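Why I Stopped Apologizing for the Turboprop

I have booked flights for other people for 11 years now, and the argument I have most often is about propellers. A client calls, wants four seats to somewhere awkward, and I suggest a turboprop. Silence. Then comes the question, always in the same careful tone: "Is there a jet?"

Sure there's a jet! There's nearly always a jet, if you're happy to pay for it and then sit in a rental car for an hour and a half at the other end. But I've come to think that for short trips the small charter jet is mostly a habit, and an expensive one, and I'd like my industry to be a bit braver about saying so.

Take a trip I set up last May for Wiebke Lindemann and three of her colleagues at Rieger. The leg was 435 miles. The jet quote got them there a little quicker on paper, but it needed a longer runway than the local field has, so it would have landed them two towns over. The turboprop put them down close enough to the plant that somebody just came out in a van. Door to door they were ahead, and they saved $1,394 (I remember the number because Wiebke put it in the subject line of her thank-you email, with no other text at all).

Now, I know what people say. Noise, for one. Fair enough, the older ones do drone, and if you get the seat in line with the props you'll know it. Vibration, same thing. And for anything really long I'd send you on a jet without a second thought – I'm not a fanatic. My friend Aliki Galanis, who sells jet cards and is very good at it, tells me I'm arguing with people's feelings about stairs and shiny engines, and I think she's right. A jet looks like you've arrived. A turboprop looks like you're going fishing.
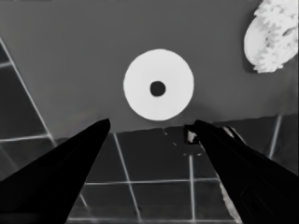
Charter quotes are where I'd like to see the biggest change, because most of them are written so you can't compare a thing. You get an hourly rate in large type, and then positioning, handling, crew overnight and de-icing turn up on page two. I want the total, and I want it to stand out as plainly as a bright white ring on a gray background, with the dark hole in the middle and nothing printed over it. One small operator I use, Skestier, already does it that way, and my clients ask far fewer questions when the quote is theirs.

I'd also like brokers to put the travel time from the airport on every quote, next to the flight time. It takes me a minute to look up. If the jet saves you 11 minutes in the air and costs you 50 on the highway, you should be able to see that before you sign.

So when a client asks me if there's a jet, I say yes and send both quotes. Plenty of them still pick the jet. Wiebke has booked the prop again for this spring, and she wants the seat behind the wing.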